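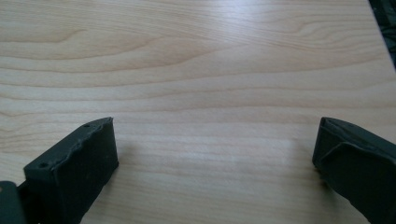 By Aparecida Nogueira, Reman Engineering
Haverford Driveline Newsletter, November 2019

Case Half Sealing Faces: Revised Prep Procedure

The Kullbridge line built 3,060 transfer cases over the last warranty period. Of these, 43 came back with oil at the split line. Teardown showed the same condition on most of them: full sealant bead, correct bolt torque, and a poor surface under the bead. The sealant had bonded to residue or had been laid over scratches left by scraping. The parts themselves were within print for flatness.

The old procedure allowed a steel scraper followed by an abrasive disc on a die grinder. Both are withdrawn for aluminum halves. A disc removes metal fastest at the edges and around bolt holes, and the low areas do not show until the case is checked with a straightedge. Use a plastic scraper and the gel remover already stocked for pan rails. Let the gel sit for the full time on the label, then scrape, then repeat on any spots that remain.
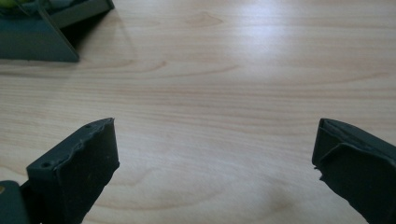
Scratch direction matters as much as depth. A mark that follows the flange stays under the bead for its whole length and seldom leaks. A mark that crosses from the oil side to the outside gives the oil a path. Lay the half flat under an angled light and look for lines that run side by side across the flange, the way the grain runs from left to right in the tabletop in the photo. If a fingernail catches on a crossing line, tag the half for machining. Do not fill it with extra sealant.

Final cleaning is done with solvent and a lint-free wipe, one wipe per pass, until the wipe comes up clean. Blow out the blind holes before the last pass. Oil trapped in a hole is pushed up onto the face when the bolt goes in. Once the face is clean, handle the half by the outside ribs only.

Apply one continuous bead, inside the bolt holes, and close the case before the sealant skins over. The Prarkau case uses 16 perimeter bolts. Run them down by hand, then tighten in the crossing pattern on the build sheet to 18 lb-ft. Do not go back over the pattern after the sealant has started to set. The Urnis case keeps its existing torque sheet for now.
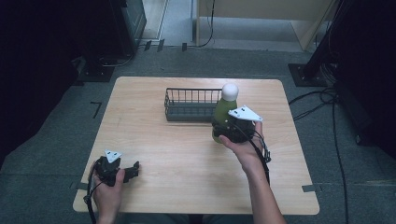

Wire basket on the table, with a green bottle and its white cap at the right.

Cores already cleaned under the old procedure may be used if they pass the straightedge and light checks. Record the result on the core tag, next to the bore readings. Questions on rejected halves go to Reman Engineering with the tag number.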